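Plevandale guesthouses to reopen in February, ferry back too

Dec 11, 2020

Guesthouses on Plevandale island can take visitors again from February, the island council said after a long meeting last night. Ferry from Jidmont starts up the same week. Two sailings a day to begin with, morning and late afternoon, foot passengers only until the car ramp is fixed.

Good news for anyone who had a fall trip cancelled. Old vouchers will be honored, said ferry manager Hugo Campos, as long as they get swapped for a dated ticket before boarding. Swap at the Jidmont ticket window or by phone. Website still down for bookings, no word on when.

The island has 456 beds across its guesthouses and the one hotel by the harbor. Not all of them will be open. Elmarie Makhubela, who chairs the lodging group, expects the north side to stay quiet until spring, and says people should call ahead and not just turn up off the last boat. "We have had people sleeping in the waiting room before. Its not warm in there," she said.

Stays are capped at six nights for now. Owners asked for longer, council said no, will look at it again after the first month.

What's open: the harbor bakery, the lighthouse path, the small museum (afternoons only). The cove at the south end can be reached on foot but the steps are in bad shape after the storms, so go around by the farm track. It adds a fair bit to the walk. Café Văn is coming back as well, new menu, same owner, soup at lunch and fish when the boats have been out. Cash only.

What's not: the salt pools, the campsite, bike rental. Mpho Potgieter, who runs the bikes, is waiting on parts from the mainland and won't give a date.

Prices mostly the same as last season. A few places have put up the one-night rate to push longer stays, so ask. Breakfast is being left at the door in most houses in place of the shared table, and check-in has moved to mid afternoon to give owners more time between guests. Sheets and towels are included everywhere, but several of the smaller houses no longer do a mid-stay change unless you ask when booking.

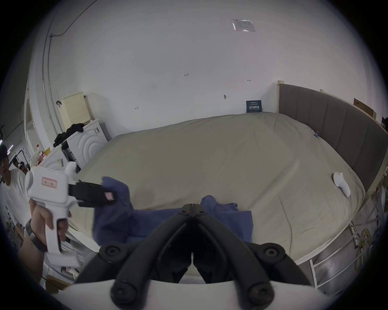 Pets are allowed on the ferry on a leash. Not every house takes them.

Iwona Gajewski, who keeps two rooms above the old post office, has already filled the first weeks with returning guests. Others told us the phone started ringing before the meeting was even over, so the better sea-view rooms may go quick.

Weather can stop the boat in winter and often does. Campos said passengers on a cancelled sailing will be moved to the next one with space, no fee, but the ferry company wont pay for an extra night on the island. Travelers with flights to catch should leave a spare day.

Timetable goes up at the Jidmont terminal next week. We'll post it when we have it.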